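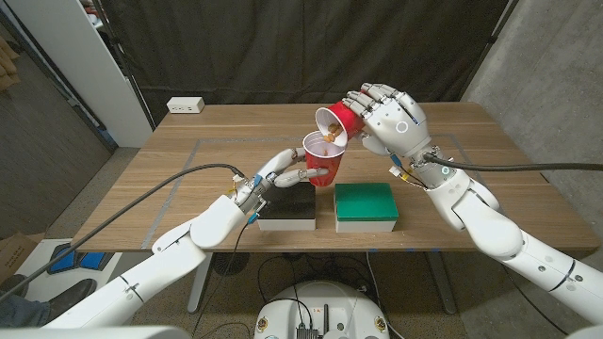
Hadi Abou Jaoude wrote in to say I had the distance wrong in my last post, and that the rail trail out of Prundville is 54 kilometres to the old Geagea siding if you count the detour past the quarry. I've checked it against the council map and he's right. I had left the detour out. He also asked why I bother with the whole thing when the first section is the only flat part.

Mostly I go for the second half. After Mondimbridge the gravel gets coarser and the trail climbs through cuttings for 11 kilometres, and you get the creek on your left nearly the whole way. I rode it over two days in May with panniers and a two-person tent. The surface had been graded as far as the highway crossing. Past that it was corrugated, and I walked a short stretch where the bank had slumped onto the track.

Water is the main thing to plan for. There's a tank at Mondimbridge behind the tennis courts and another at the siding, with nothing between them. I carried four litres and finished with less than one. The general store at Mondimbridge shuts at noon on Saturdays, so buy your bread on the way through and don't count on coming back for it.

For food I took oats, two tins of tuna, salted peanuts and a block of cheese that went soft by the first afternoon. I'd take more peanuts next time and skip the cheese.

Camping at the siding is free. The ground is hard near the platform, and the better spots are down by the peppercorn trees. The toilet was clean and had paper. I got one bar of phone signal standing on the loading ramp and none anywhere else.

Tyres: I ran 40s and was comfortable enough. Anything narrower would be hard work on the corrugations. I had one puncture, a three-corner jack through the rear, and fixed it in the shade of the Bilico Road bridge.

I've corrected the distance on the old post and added the quarry detour to the route file. If anyone has ridden beyond Geagea lately, I'd like to know whether the gate at the second cattle grid is still locked.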